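Tidying tips from the robot people

I fix up old furniture in a shed in Nesside and never expected to pick up workbench tips from a robotics paper, but a friend passed me one from the Droltano project and I read it twice over a pot of tea! Lamisi Alhassan and her team wanted to know how much clutter a simulated arm can cope with when it has to pick one thing off a table. They ran 200 simulated attempts with the table crowded and the objects shuffled each time, and the arm managed 113 of them.

Then they tried the same picks with one change — a hand's width of clear space on the side the gripper comes in from. Out of another 200 attempts, only 16 failed. I love that. Same arm, same heap of stuff, just a bit of room to get your fingers in.

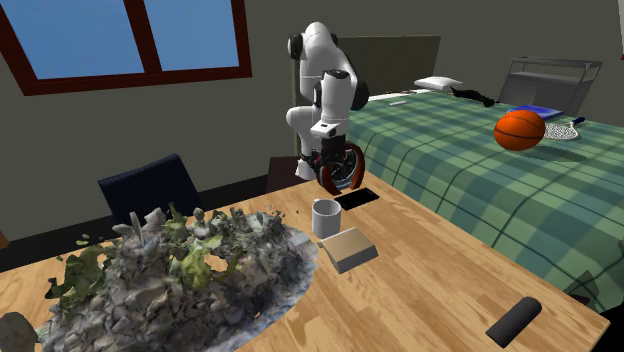
So I've been trying it at home. Put the mug you use every day at the front of the shelf with a gap beside it, handle towards you. Keep flat things like phones and rulers away from anything that rolls. If you've a big awkward item on the bench (mine is a bucket of offcuts), push it to one end and leave it there.

The paper also says mixed heights are harder than a full table, so stand tall jars together at the back.

Jam jar lids next — I've 62 of them and no system at all.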